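The Robot Will Clear the Table Now

The sign on the door at Sternon said "Open Day, Please Knock," which I thought was a pretty good summary of how robotics companies feel about visitors. I knocked. A woman in a fleece vest let me in, gave me a sticker to write my name on, and pointed me toward the coffee. So far, no robots.

I had driven out past Craddock for this, two hours each way with one gas stop, and I had big hopes. I've been writing about home gadgets long enough to own three vacuum robots (one works) and a lawn mower that's afraid of the dark. What I've never had is a machine that can pick up after dinner. Sternon says that's the whole idea behind Clema, the two-armed house robot they've been building since they moved into the old Fanidberg printing plant. Once a year, in September, they open the doors and let regular people come and poke around.

There were maybe a couple dozen of us: parents with kids, some students, a retired couple in matching windbreakers who asked better questions than I did all day. We were split into two groups. One went off to the workshop to see the arms up close, and mine went upstairs to what the fleece-vest woman called the practice room. I was picturing gym mats. It's a long office with the blinds half down and a row of big monitors, and the practice happens on the monitors.

I'll admit I was a little let down for the first minute. I wanted metal! But then one of the engineers sat down, pulled up Clema's dining room, and started talking, and I ended up staying in that room for most of the afternoon.

The way she explained it, a real robot in a real room gets through a real chore at the speed of a sleepy teenager. Then a person has to walk over, put everything back, and start it up again. In the computer you can run the same chore all night with no one in the building. You can move the chairs or swap the floor. Drop a bowl and it costs you nothing. By the time the real Clema reaches for a real bowl, the software has already been through plenty of bad evenings.

The chore for the day was clearing a table. Anybody who wanted to could take a turn with the controls, two handles on a stand, one for each hand, with a trigger under each pointer finger. Squeeze the trigger and the gripper closes. That's the entire lesson. The kids needed about half of it.

I went after a ten-year-old who was, I'm sorry to say, terrific. She went straight for her first pick, set it down where she'd been told to, and handed me the handles like she was passing me a bag of groceries.

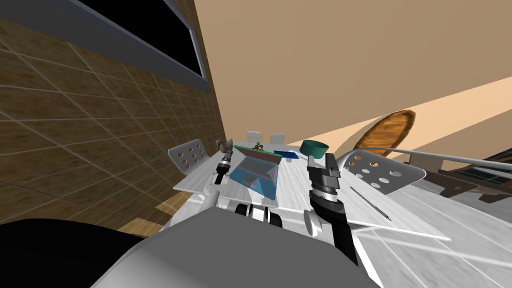

Try the bowl first, came the advice from behind me, because the rim is easy to grab and the flat stuff will make you crazy. I took it. The teal bowl was right there next to my right gripper, looking friendly, and the white table seemed as big as a parking lot. My left arm was already stretched out toward the far end, over by the see-through blue box and the tray with the green rim, and I had no clear idea how to get it home again.

What surprised me was how much of the job is plain old judging distance. I know how far away a bowl is in my kitchen. I've never once thought about it. On a screen, with a thick black-and-silver gripper filling up a good part of what I was looking at, I kept closing on air. Squeeze, nothing. Forward a little, squeeze, nothing. The retired couple had come over by then and were giving me directions, at the same time, in opposite directions.

I got it on the sixth try. The room clapped, the way people clap for a toddler with a spoon. Then I turned my wrist the wrong way and the bowl went off the edge, and the engineer tapped one key and put everything back where it had been. I want that key for my house so badly.

Over coffee I asked her the thing I always ask, which is when I can buy one. She laughed and said she gets that question from her mother. Sternon isn't giving a date. What she would say is that they're up to 60 different dining rooms in the computer, with different tables and chairs and lighting, and that they want a lot more before they trust Clema with anybody's dishes. Each room gets its own odd mix of things on the table too, since real tables have odd mixes on them. Mine at the moment holds a stapler, a squash and some mail from last spring, so I felt very understood.

We did get our metal in the end. The groups switched, and we went down to the workshop, where a real Clema stood behind a line of yellow tape with a table in front of it. It's taller than I'd imagined and a lot quieter. The engineer down there (also in a fleece vest, I think they must buy them by the crate) set out a plastic cup and told it to go ahead.

It took its time. The arm swung out, stopped, seemed to think, came down beside the cup, backed off, came down again. I caught myself leaning to the left to help it, like you do with a bowling ball. Then the fingers closed and up went the cup, and it carried the thing over to a gray bin and let go. Ten seconds, maybe less, and I'd been holding my breath for all of them. One little boy yelled "Again!" and they did it again, and that time it missed, and he yelled "Again!" just as loud.

I liked that they let us see the miss. I've been to demos where the robot does its one trick behind glass and then everyone gets hurried off to the gift bags. At Sternon the engineer just shrugged, moved the cup a few inches over, and explained that a shiny patch on the tabletop was throwing it off and they'd been fighting with it all week. Then he asked if anyone had a hat he could use to block the light. Somebody did. It helped a little.

There were no gift bags, by the way. There was a plate of lemon bars, and there was a long line for the handles upstairs, which I got back into twice. On my last turn I managed to pick up the bowl and keep hold of it all the way across the table. The ten-year-old was still there, waiting for another go, and she told me I was squeezing too hard.

The next open day is planned for September again. You sign up by calling the front desk, parking is in the lot behind the building, and if you want time on the handles, get there before the kids do.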